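Collecting Hand-Held Gripper Demonstrations for a Tidying Task
Project report, Tollberg group, 2024-11-24
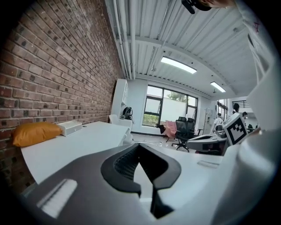

Our part of the project was to gather the examples that the learning system trains on. The other group wrote the training code and ran it. We had one semester and two hand-held grippers, and the goal in our proposal was 800 usable demonstrations of a single task: pick up a soft object and put it in a bin.

1. How we recorded

Each demonstration was done by hand. One person held the gripper, walked to the object, closed the fingers on it, carried it to the bin and let go. A second person started and stopped the recording and wrote down the object, the start position and whether the run was good. We called the logging sheet Bamura, after the folder it lived in, and the name stuck.

Before each session we made a mapping pass. The person with the gripper moved it slowly through the whole work area so the software could work out where the camera was later on. We skipped this twice in the first week and lost both sessions.

2. What went wrong

Tracking was the main problem. Of the first 74 runs, 8 had to be thrown out when the position estimate jumped. Most of the bad ones had a fast turn near a blank wall, where there is little for the camera to lock onto. After that we made a rule to turn slowly and keep some of the room's clutter in view. It helped – but it also made each run longer.

The second problem was sameness. We had all learned to grab things from the right, so the early data had almost no approaches from the left. We added a column to the sheet for approach side and filled in the missing ones before moving on.

3. Checking the data

We used a small script, Prorklow, to flag runs with missing images or a gripper width that never changed. Flagged runs were watched by a person before being deleted. This took more time than we planned for, and we should have started it in the first week.

4. Remaining work

We did not reach 800. Recording will continue in January with new objects, and the approach side will be assigned before each run. The log and the script are in the shared Enache folder.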